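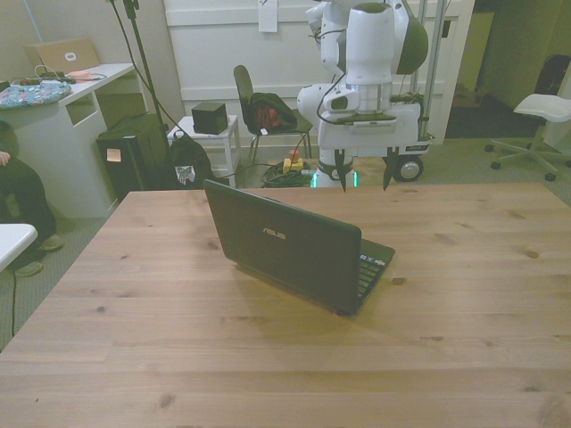 Wooden table top with grain lines and a few dark knots. Every one of those marks was made by a tree.

Wood Explained: Lines, Rings and Knots
Bollano Young Explorers – Nature pages
Updated 2/27/20

Find something wooden. A door, a ruler, a spoon, your desk. Got one? Run a finger along it. See the lines? Those lines are called the grain, and they are a sort of diary. The tree wrote it, very slowly, without knowing.

Quick warning: some tables only look like wood. They have a picture of wood printed on top. More on how to catch those out later.

How does a tree get fat?

Trees grow in two directions. Up and out.

Up happens at the tips. The very ends of the twigs and branches stretch a bit further each year. Only the ends. So if you carve a mark in a trunk at the height of your nose (please don't), and come back when you are old, the mark will still be at the same height. It won't have gone up with the tree. Lots of grown-ups get this wrong. Try it on one.

Out happens just under the bark. There's a layer there called the cambium. Say it: KAM-bee-um. It is very thin, far too thin to spot easily, and it goes all the way round the tree like a sock. On the inside it makes new wood. On the outside it makes new bark. Every growing season, another layer. The tree is putting on a new jumper over all its old jumpers and never taking any off.

So the oldest wood is in the middle. The newest is on the outside. Your birthday wood, if the tree is older than you, is somewhere in between.

Rings

Cut straight across a trunk and you see the jumpers as rings.

In places with a warm season and a cold season, a tree usually makes one ring a year. Each ring has two parts:

Spring wood. Pale. Made fast, when there's lots of water about and the leaves are just out. The cells are big with thin walls.

Summer wood. Darker. Made slower, later in the year. Small cells, thick walls, squashed up tight.

Then winter. Nothing. The tree stops. By October most of the trees round here have finished making wood for the year and are busy dropping leaves all over the playground.

One pale bit plus one dark bit equals one year. Count only the dark ones and you get the age. If you count both you will make your tree twice as old as it is, and yes people do that all the time.

The big slice of oak in the entrance hall of the Frimpong Museum has 227 rings. Somebody has stuck little paper flags in it. Do go and look. The flags go very close together near the bark, where the tree was old and growing slowly.

Fat rings and thin rings

Rings aren't all the same width.

Fat ring – probably a good year. Enough rain, enough light, nothing eating the leaves.

Thin ring – a harder year. Could be a drought. Could be a cold summer. Could be caterpillars, which can strip a whole oak in a bad spring. Could be that a bigger tree next door was hogging all the light.

Rings that are fat on one side and thin on the other – the tree was probably leaning. Or growing on a slope. Trees build extra wood to hold themselves up. Conifers (pines and so on) put the extra underneath, on the side they're leaning towards, like a prop. Broad-leaved trees like beech mostly put it on the top side, and it works like a rope pulling back.

Scientists can match up patterns of fat and thin rings from one tree to another. Fat fat thin fat thin thin. If an old roof beam has the same pattern as a tree whose age we know, we can work out when the beam was growing. This has a very long name. Dendrochronology. DEN-droh-kron-OLL-oh-jee. You will not need to spell it.

So why are there lines on a table and not rings?

Good question. It's all about which way you cut.

Think of a swiss roll. Slice it across and you get swirls. Now imagine cutting the whole thing longways, end to end. Stripes! Same cake, same jam.

A plank is a tree cut longways. The rings are still there but you're seeing them from the side, so they turn into long lines. If the saw goes right through the middle of the log, the lines come out nice and straight. If it goes nearer the edge, the lines make tall arches, like pointy church windows one inside the other. Woodworkers call that cathedral grain. Have a look at a few doors and you'll soon see some.

And at the end of a plank, the short end, you can often see curved bits of the rings. That is called end grain.

Knots

Now the dark spots. The round ones or the oval ones, with the lines bending round them like water going round a rock.

A knot is where a branch was.

Branches don't just get stuck onto the outside of the trunk. They start deep down, near the middle, back when the tree was thin. Then the trunk gets fatter year after year, and it swallows the bottom of the branch. The branch has its own rings and its own grain going off sideways. Saw through all that to make a plank and you've sliced across the branch, so you get a little circle with its own tiny rings.

Two kinds:

Live knots. The branch was alive while the trunk grew round it. The wood is joined together and the knot stays put. Also called tight knots.

Dead knots. The branch had died but was still poking out, so the trunk grew round it without joining on. These often have a black edge. Sometimes they get loose and drop out and you are left with a knot hole, good for spying through if it's in a fence.

Why are knots darker? The wood in them is packed very tight, and in trees like pine it's often full of resin. Resin is the sticky stuff that gets on your hands and will not come off. It helps to keep out beetles and fungus. Knots are hard too. A nail can bend if you try to bang it into one.

A tree in a crowded wood drops its low branches early on because they don't get any light. Fewer knots in the outside wood. A tree standing all by itself in a field keeps its low branches. More knots. So a knotty plank might have come from a tree with lots of room.

Hardwood and softwood

This one is a bit silly. You'd think hardwood means hard and softwood means soft. Often it does. Not always.

Hardwood comes from broad-leaved trees. Oak, ash, beech, cherry.
Softwood comes from conifers. Pine, spruce, larch, yew.

But balsa, the stuff model planes are made of, is a hardwood. You can dent it with your thumbnail! And yew is a softwood and it's tougher than plenty of hardwoods. The names are really about what sort of tree it is, and we're stuck with them.

What's all the wood for? (if you're a tree)

Plumbing, mostly. And holding up.

Wood is full of tiny tubes running up and down. The outer part of the trunk, the sapwood, carries water from the roots to the leaves. The middle part, the heartwood, has stopped carrying water and is often darker. It just helps keep the tree standing.

Those tubes are why wood splits easily along the grain and is very hard to snap across it. Try it with a lolly stick. Tear a bit off longways – easy. Break it across – much harder, and you get splintery ends.

They are also why wooden doors stick in wet weather. Wood takes in water from damp air and gets a teeny bit wider. Then it dries out and shrinks back. It hardly changes in length at all, just sideways.

Real or fake?

Some checks for catching out a pretend-wood table.

Does the pattern repeat? Trees never make the same knot twice. If you find two knots that match exactly, its a print.

Look at the edge. On a solid plank the lines on top should carry on over the edge and match up with the end grain. If there's a strip stuck round the outside, hmm.

Look underneath. (Watch out for chewing gum.)

One tricky one. Some furniture has a veneer, a very thin sheet of real wood glued on to something cheaper. So it is real wood, but only just.

Make a wood rubbing

You need: thin paper, a wax crayon with teh wrapper peeled off, something wooden that's a bit rough. Old benches and fence posts are great. Polished things don't work, too smooth.

Hold the paper flat. Get a friend to hold the other end if it's windy.
Rub with the side of the crayon, not the point.
Go gently at first, then press a bit harder over the knots.
Write on the back what it was and where you found it.

The Alier Wood nature club has a wall of these in its hut, 94 so far, and the best of the lot came off a rotten gatepost.

Count a stump

If there is a stump near you, take a grown-up and a pin. Start in the middle. Touch each dark ring with the pin so you don't lose your place. Put a chalk dot every ten. If the rings get too tight, wet the wood a bit and they will show up better.

The big stump at the bottom of Bolto Hill got to 421 when we counted it. Took most of a morning and we had to start again once.

Some words to keep

Bark – the outside layer, protects the tree
Cambium – the thin layer that makes new wood and bark
Grain – the direction and pattern of the lines in wood
Heartwood – old wood in the middle
Sapwood – newer wood near the outside, carries water
Knot – where a branch joined the trunk
Resin – sticky stuff made by pines and their relations
Veneer – a very thin sheet of real wood

Next time on the Nature pages: bark, and why birch trees peel.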